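**Progress report to the Ternari fund, October 16, 2025**

Toy kitchen corner, Ganura play centre

In this period we continued the renewal of the toy kitchen. From the grant we have spent 400 euros, and 56 euros remain for the last order.

All the old pieces were sorted on the big table. We kept 61 of them and put 31 aside, mostly cups with cracks and plates which had lost their colour. The pieces we kept are washed and stored on the low shelf, where the smaller children can reach them.

The supplier Kuster delivered the new pots on time. The delivery from Driltis is late, and we expect it in November. It contains the fruit and the second set of plates.

For the cutlery we decided to take only plastic pieces in one strong colour, with a hole in the handle. We want to hang them on hooks, as the drawer was always too full. The hooks are not yet bought.

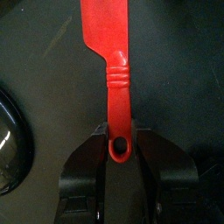
*Toy knife, red plastic, with three ridges on the handle and the hole for hanging.*

The next step is to fix the hook rail at the height of the children. We ask the fund to confirm that the remaining money may be used for this rail.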